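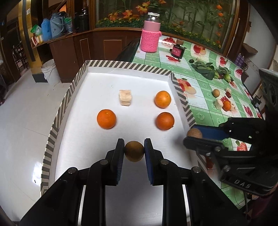 Why not just record one orange 3,000 times and be done with it, a reader asked me under my last post, and I've been chewing on that question all week (thank you for it!). I did try something close to that back in March, with the same fruit on the same bare desk, and the model I trained learned my desk beautifully. Move the lamp and it was lost.

So now I mix things up. Oranges, little brown fuzzy fruit, an egg, leafy greens, the cheerful tablecloth with the cherries on it – whatever the kitchen will lend me. I work with 2 grippers, one for each hand, and I shuffle the tray every 12 tries, which is about as long as I can go before my wrists start doing everything the same lazy way.

On Saturday the count stood at 3,894 examples. Plenty of those are clumsy, and I'm keeping a good share of the clumsy ones, the slow grabs and the second attempts, though I still go back and forth on the drops. Luvent, my little sorting script, puts them in a separate folder for now. Next up is the egg, and I'm a bit nervous – I only bought one carton.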